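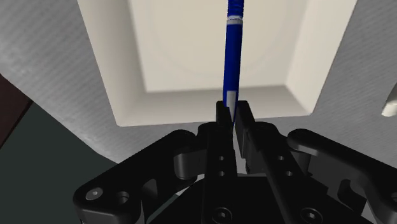 How often do the finger pads need changing on a two-finger gripper that handles thin parts? On our cell at Butanitz we inspect them every 2000 cycles and change them at 3000, even if they look fine.

That is the short version of the talk. The rest is how we got to those numbers and what we do at each stop.

Slide 2. The cell
One arm, one gripper, one tray. The job is picking up pens and holding them for the next station. Control software is Drolta. The simulated copy of the cell runs in Ultier, and we try every change there before we touch the real one.
Say early on that the model and the cell share the same grip settings file. People always ask.

Slide 3. Why pens are awkward
A pen is narrow, and narrower still if you take it by the tip. On a cone the pads touch along a very small area, so any wear shows up as tilt. A little lean at the fingers is a lot of lean at the top of the barrel.
Pause here. Ask who in the room handles anything tapered.

Slide 4. What wears
The pad faces first. Then the pivots where the inner and outer links meet. Then the screws work loose, which is slow but does happen.
We used to blame the pads for everything. Twice we fitted new ones and the tilt stayed, and both times it was play in a pivot.

Slide 5. The inspection
Takes 40 minutes with the arm parked and locked off.
Air off, power off, tag on the isolator.
Wipe the pads with a dry cloth. No solvent, it swells the facing we use.
Hold a straight edge against each pad face and look for light.
Push each finger sideways by hand. Both should feel the same. If one moves more, mark that side and check its pivots.
Check the screws on the links and on the palm with the hex key. Do the palm last - you need the fingers out of the way to get the key in square.
Write it in the log before you power up.

Slide 6. Changing pads
Always as a pair. A new pad against an old one closes off centre and you will spend the afternoon chasing an offset.
Biswas supply ours in matched sets. Keep the set number with the log entry.
After fitting, close the gripper on nothing and see that the faces meet evenly. Then run the zero routine in Drolta. Then a slow pick with one pen, and only then full speed.

Slide 7. Keeping the model honest
The pads in Ultier never wear. For months the simulated pick was perfect and the real one was drifting, and we kept changing the approach path when we should have been looking at the fingers.
Now we enter a measured tilt in the model after each inspection. It is a crude fix. I would like to hear from anyone who has a better one.

Slide 8. Still open
Whether to grip higher up the barrel. More contact, but the next station wants that part clear.
Whether softer pads are worth the shorter life. We have a set on trial from April and no results to show yet.

Leave the inspection list on screen during questions. Copies are by the door.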